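Re: Simulated cell, stepped shadows on the table
From: Satish Naidu
To: Effiong cell list
28 January 2024

> We loaded the Momine table set into the simulated cell and the shadows come out
> in steps. Is that the table mesh, or the light? And do we
> need to fix it before we touch the gripper offsets?

It is the light. The mesh is fine. The shadow map in the Tastard scene file is set to 700 on a side and stretched over the whole room, so every edge goes to sawtooth. Shrink the light's range to the table and its near surroundings before you raise the map size, or you will pay for it in render time.

The offsets do not depend on it. Set them first:

1. Home the arm and load the Truline finger file.
2. Open the fingers to 55 mm and check the gap is even on both sides of the wrist camera view.
3. Set the shadow bias to 5 and re-render.
4. If the steps are still there, go to 9 — no higher, or shadows start to part from the objects that cast them.

Keep the same light for both views. I have seen people tune the table view, switch to the wrist and find they were on the old file.

Both renders are with the old shadow settings.

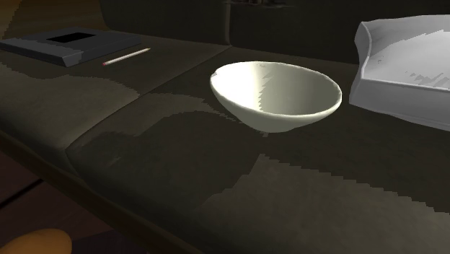
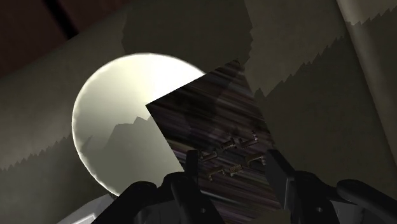 Table with bowl and tray (first); open gripper fingers and small bronze-coloured pieces (second). Jagged shadow edges in both.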